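Week three with the Totus arm on trial from Nelten. Today's job is breakfast: lift the pan lid by its knob, put it back, then open the sandwich grill by the handle.

Setup took roughly 40 minutes, most of it teaching positions by hand. The app is clear enough.
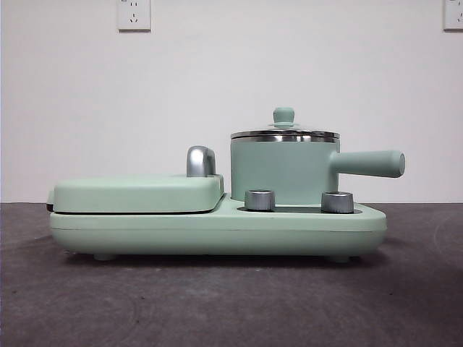
Small round knobs are the hard part. Out of 91 lid lifts logged so far, it dropped three. The chrome handle is easier, as the fingers can hook behind it.

Support answers by email, usually by late afternoon. I'd still like a printed manual.

Trial ends in December. Leaning towards keeping it.

© Ketsara Kaewmanee | Contact | Back to top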